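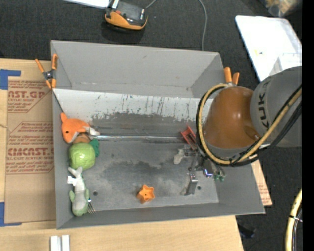 June
By the author, from the Ondness handbook of home and nursery care

Chapter 4
Toys, Tubs and the Great Sort-Out

I have never met a toy box that held only toys. Mine has had a door key in it, half a rice cake, a bicycle clip and, for one whole winter, the good teaspoon. Cutlery gets in there all the time. A fork comes away from the tea table in a small fist, goes for a ride with a rabbit or a fish, and ends up at the bottom with the soft animals on top of it. You don't find it until you put your hand in (ow).

So this chapter is about sorting. In Chapter 3 we looked at cupboards and shelves, where things mostly stay where you put them. Tubs and bins are a different matter, and I like them a lot more than most of my colleagues do! You can clear a floor into a tub in the time it takes to boil an egg. Then the tub is full and nobody wants to look inside it, and that's where you and I come in.

I did my first proper sort-out at a playgroup called Firatlow, years ago now, when I was new and keen and had far too many coloured labels. The building went up in 1914 and had one deep cupboard with a bulb that flickered. Inside were the tubs. I tipped everything out on the floor and wrote down each thing as I picked it up, because the handbook I'd been given said to, and by the time the parents came back I had 232 items on my list. I was very proud of the list. I put it in a drawer and never used it again, so I won't be asking you to make one.

What I do ask is that you make piles, and that you make them by what each thing is made of and how it gets cleaned. My students always want to start with colour, or with animals here and food there, and I do see the appeal. A plush fish and a moulded plastic cabbage can both be green, though, and they can't both go in the washing-up bowl. Fabric goes with fabric. Hard plastic goes with hard plastic. Metal goes straight back to the kitchen, and I don't care how fond the rabbit is of it.

Soft toys first, then. Find the label, usually a white tag sewn into a seam, and read it if it can still be read (plenty have been chewed or washed blank, and a blank tag means a cool hand wash from me). Run your thumb along the seams. Tug the eyes gently. A loose eye comes off the shelf the same day and doesn't go back until somebody has sewn it on properly.

Then the play food and the cups. Look in the creases of anything shaped like fruit or veg, where the grime sits, and look inside anything hollow. I once worked with a nursery in Serra that had lovely little stacking cups, all shapes, and every one of them had a ring of dried paint at the bottom that you only saw if you tilted it to the window. An old toothbrush and warm soapy water will shift most of it. Rinse, and stand them upside down on a tea towel.

Last of all, the bin itself. People forget it! They wash all the toys and drop them back into a tub with smears up the sides and a crust in the corners. Wipe it from the top down, go right into the folds, and leave it empty until it's dry. Scratches don't matter. If you're buying new, the deep Hakari tub is the one I use at home, and I'd choose sloping sides over straight ones for small children, who like to lean over and see what they've got.

Before you read on, go and fetch a tub or basket from your own home or placement and tip it out on a towel. Keep the piles where you can see them, as we'll be using them in the first activity.

4.1 Washing soft toys by hand

Start with a clean bowl, bigger than you think you'll need, and fill it halfway with cool water.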